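Lomus folding worktable, reviewed after one winter of sewing

By Ottilie Ammann
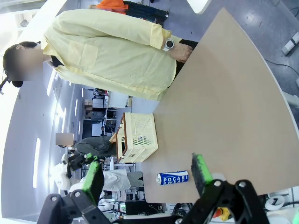 Why I bought it

I sew in a room that is also the guest room, so a table which stays open all year was never possible. My old one was a wallpapering table from my father-in-law. It was long enough, but it bent in the middle, and when the machine ran fast the scissors travelled slowly to the floor.

In December I ordered the Lomus in the 135 cm length. There is a shorter one too, but for cutting a coat or a long gown I would not take it. The price was higher than I wanted to pay. I looked also at the Grinitz, which a friend from my course has, and I could try that one for an afternoon before I decided. More about it further down.

Delivery and putting together

The parcel came on a Thursday and was too heavy for me alone on the stairs. My neighbour Silvan Hämmerli took the other end. The legs are already fixed to the top, so you have only to screw on the feet and the two side brackets. It needs 16 screws, and all were in the bag. The key that comes with it is soft metal and began to turn round in the screw heads after the first bracket. I took my own and it went well.

The instructions have drawings only. Drawing 3 shows the bracket from below, but this is not written anywhere, and so I mounted the left one the wrong way and had to take it off again. If your table does not close flat at the end, look there first.

Daily use

The table stands firmly. I have a heavy old machine with a metal body, and at full speed there is a small trembling at the far end, nothing that moves the pins. On carpet it is a bit worse than on the wooden floor in the kitchen.

The height can be set in 6 steps. For cutting I use the highest, and my back thanks me for it. For sewing I go down two steps. Changing the height is the part I like least: each leg has its own pin, and you must do them one after the other while the table leans. With a second person it is quick. Alone, I put a thick book under the corner.

The surface is smooth and light in colour, so dark thread is easy to find and white thread is not. Chalk wipes away with a damp cloth. Marking pen does not, at least not the blue one from Xue that I use, and I have now a thin blue line near the front edge that will probably stay. I iron on a folded blanket and the top has not suffered from it.

The edges are rounded, and this I noticed only later as an advantage. Satin and thin viscose slide over them without catching. On the old table I lost many threads this way.

Folding away

Folded, it goes behind the wardrobe door. The catch that holds the legs is strong, too strong in the first weeks, and I pinched my thumb more than once. It is easier now. There is a handle on the long side, but the table hangs crooked when you carry it, so mind the door frame.

Compared with the Grinitz

The Grinitz is lighter and folds with one hand. It has also a small drawer, and I miss that. But it moved under the machine in a way I did not like, and the height cannot be changed. For somebody who mostly sews by hand or makes small things, bags for example, I would recommend it before the Lomus. For clothes in adult sizes I would stay with mine.

What I would change

A better key in the bag. A measuring scale printed along the front edge, as the cutting tables in shops have. And rubber feet that do not come off when you pull the table over a threshold – I have lost one already, and the shop sells them only as a full set.

Would I buy it again?

Yes, in the same length. I wrote to the shop about the foot and I am still waiting for an answer. If they send me a single one I will add it here.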